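The Case for Measuring Twice Before Buying a Bathroom

A bathroom renovation is often the first large purchase a household makes from a catalog. Tile, faucets and lighting can be exchanged with little trouble. A shower enclosure cannot, once the floor has been cut for its drain. It is the position of this column that retailers should be required to print installation clearances on the first page of every product listing, in the same type size as the price.

The present practice serves no one well. A customer who orders the Fonik corner enclosure will find its external width in the headline. The space needed for the door to swing, the depth of the tray and the height of the waste trap appear in a separate installation sheet, which many buyers open only after delivery. In the Tirthorpe showroom, where I advised customers for 12 years, the most common return was an enclosure whose door struck the toilet or the radiator.

Delphine Quintanilla, a fitter who has worked on both sides of the counter, has argued that responsibility lies with the installer. A competent installer, in her view, visits the property before any order is placed. I respect the argument, but it assumes that an installer has been hired by that stage. Many households buy first, during a sale, and look for a tradesperson in May or June when the work can be scheduled.

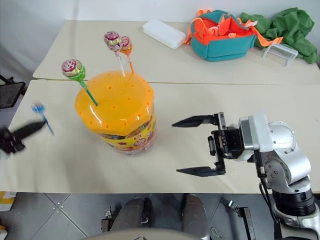 Lollipops and a candy jar with a yellow-orange lid.
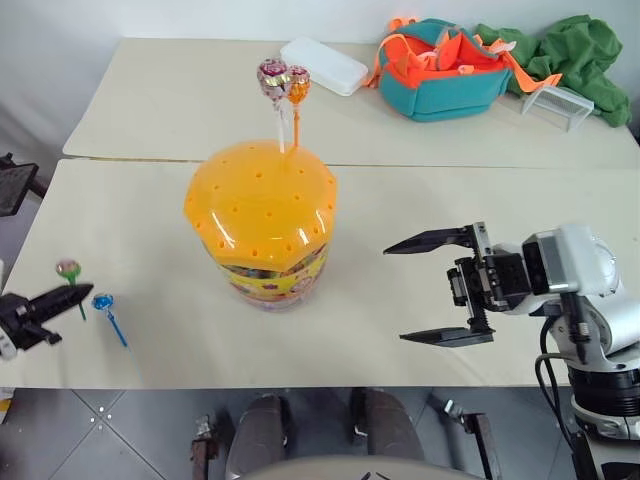
Should a buyer choose a sliding door when the room is narrow?

In most narrow rooms a sliding door is the safer choice, as it needs no clearance outside the tray. The opening will be smaller than that of a hinged door of the same width, and anyone with limited mobility should test it in person before ordering.

There is also the matter of cost. The Evangelista range begins at $349 for the tray and screen. A household that must move a drain to accommodate the wrong model can spend $2,000 on labor and floor repairs, and the retailer bears none of that expense. Under such an arrangement there is little incentive to place the full measurements where they will be read.

Edileuza Moura, whose firm supplies Grerkberg enclosures to small contractors, now includes 2 drawings with each quotation: one of the unit alone, and one of the unit with its door fully open. Her competitors should adopt the same procedure. The drawings already exist in the manufacturers' files, and moving them to the front of the listing would require very little of anyone.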